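## 4. Running the laundry task (bedroom set)

Read section 3 first. If the arms haven't been homed today, stop and go do that.

1. Two people minimum. One on the e-stop, one on the laptop. The e-stop person does nothing else, no phone.
2. Check battery. Under 12 percent, swap it before you start.
3. Walk the robot up to the foot of the bed. Feet flat on the floor, not on a rug or a cord.
4. Speed limit to 200 in the Nemar panel. It resets to 2,000 every reboot, so check it agian even if you just set it.
5. Lay out the clothes. Middle of the bed, side by side, crumpled. Don't pre-fold.
6. Load `pick_soft`, wait for the green light, press Start.

**CAUTION:** keep your hands off the bed once the light is green. Want to move a shirt? Pause first.
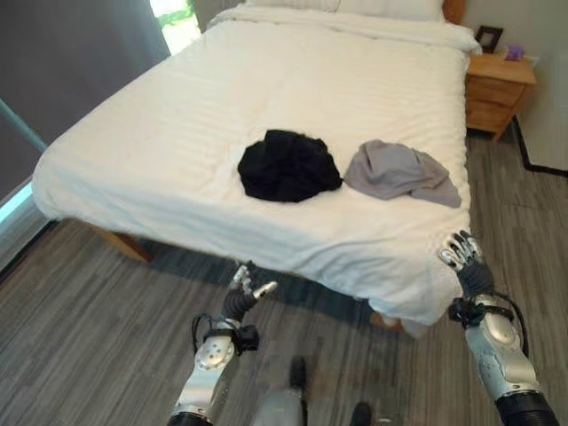
Start pose matters more than the clothes do. Both hands up near the edge of the bed, fingers open or a little curled, never pressed into the duvet. Look at the black cables at the wrists too: they should loop free like they do here, with slack, and not be pinched under the strap. Dark and light clothes next to each other is fine, the black piece and the light gray one are a good pair for a first run. Two black ones confuse the tracker, keep those for later.

**Note:** max 4 tries per layout, then re-crumple. Log every try, also the bad ones.

7. When done: Pause, arms to rest, THEN power off. Not the other way round.
8. Hand strap loose or clicking? Tag it and tell Rania Fawzy before the next group gets there.

Spare straps are in the Trusdale box, bottom shelf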